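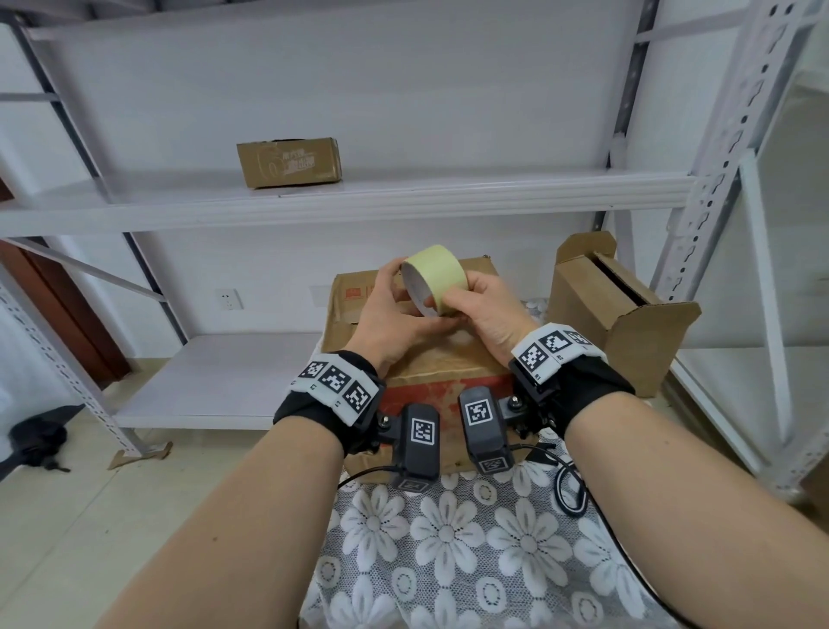

Masking tape and boxes, packing station, Trirkberg. Markers are worn on both wrists.

Company > Who we are > About Grelance

Posted in May by the Grelance web desk

Search this site Enter keyword Go

Grelance records people doing ordinary hand work so that a learning system can be trained on it. We have 17 recorders on staff in Trirkberg and a smaller office in Su.

We don't promise a robot that can pack your orders. We've read those promises too, and bought a few machines on the strength of them. Most of what gets called learning in this trade is a short clip of the one try that went well.

Our own record is mixed. Last year's Pidavix set ran to 212 hours, and after review we kept 72. The rest had tracking gaps or tasks labeled wrong, and a bigger number on the sales sheet wouldn't have fixed either one. Whether 72 good hours of tape and cardboard teach a machine much about a kitchen drawer is an open question. We have our doubts.

Customers get the failed takes on request, along with our notes. Every set is checked by 2 reviewers, and they disagree more than we'd like. Visits to Trirkberg are on Thursday afternoons.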